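From: Jiahui Cui
To: Nolwood house list
Subject: Re: [nolwood] Bedding from the back bedrooms

On Sunday at 8, Ka-ming Kuo wrote:
> I've stripped the beds in 6 and 8 and put the sheets in the
> machine. What do people want done with the blankets and the
> curtains? The cupboard on the landing is nearly full and I
> don't want to push more in without asking. Also, does anyone
> have the receipt from Wellavley for the spare duvets?

Thanks for making a start, Ka-ming.

The receipt is in the blue folder in the kitchen drawer, order number 1660. The duvets can stay in their bags until the winter. If they are taking up the bottom shelf, move them under the bed in 6, where there is plenty of room.

Please leave the curtains up. Valeriano washed them last May and they took two days to dry, so I would like to do them in warmer weather. A go with the soft brush on the hoover will be enough for now.

Blankets need folding and putting away by room. Shake each one out by the window first, then fold it in half lengthways, in half again, and roll from the short end. Rolled blankets fit the landing cupboard better than flat ones. Polka dot things go on the left and stripes on the right, as before. 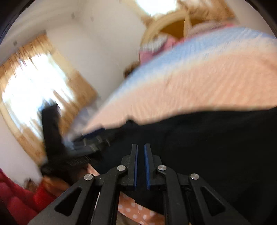

Should the knitted blankets be washed before they are put away?

Only if they are marked or smell musty. Otherwise an airing for an hour or so is fine. If you do wash one, use the wool setting and dry it flat on the rack, and don't peg it on the line or it will stretch.

Julián has the key to the loft if the cupboard won't take everything. I can come over after work and help with the last of it.

Jiahui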